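Robotics Workshop, Unit 5: Sorting a Messy Bench
Notes by Zyanya Cortés

Welcome back, everybody! Last time we got both arms of the Climow moving together, and I was so pleased with how patient you all were during calibration (I know it dragged a bit). Today we move on to picking things up, and I want you to take your time with it.

Please read pages 14 to 63 of the Ledesma manual before you touch the controls. Yes, it's a lot, and yes, the part on joint limits is dry, but you'll be glad of it later. You'll work in teams of 4, with one person always standing by the stop button. 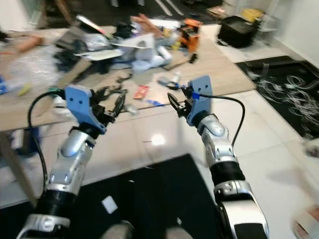 Start with something rigid, like pliers, and go slowly on the way down. Soft things such as bags and bubble wrap change shape as the fingers close, so leave them until your team feels comfortable. Thin wires are the hardest of the lot! If you snag one, open the fingers fully, back off the way you came, and try again from a different angle.

Write down every attempt in your log, misses included. I read them all, and I do love a good miss with a careful note next to it. Logs go in the Skoment folder before our next meeting, and please put your team name on the first page.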